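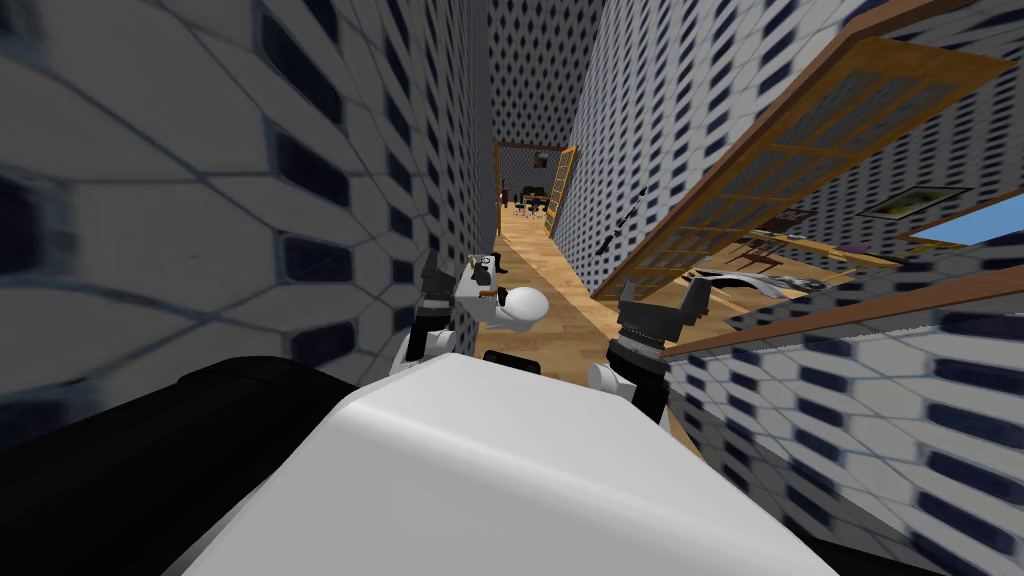 Ticket 174 - Shared calendar shows wrong times after update
Status: Resolved
Opened by: Yi-chun Sin
Assigned to: Chaimae Filali

Monday, 9:40 am
After the Lirnel update, meetings in the Maddocks calendar show up two hours late on my laptop. My phone shows the right times. I restarted twice and signed out and back in. No change.

10:15 am - Chaimae Filali
Please check the time zone under Settings, General. The update can reset it to the server default.

10:32 am - Yi-chun Sin
It was set to the wrong zone. I fixed it and new meetings are fine, but the old ones are still off.

11:05 am - Chaimae Filali
Old entries keep the zone they were synced with. I cleared the calendar cache on your account and started a full sync. It takes about 18 minutes. Keep the laptop awake until it finishes.

11:50 am - Yi-chun Sin
Sync finished. All meetings now match my phone - the repeating ones too.

Closing. If the times shift again after the next update, reopen this ticket and attach the sync log.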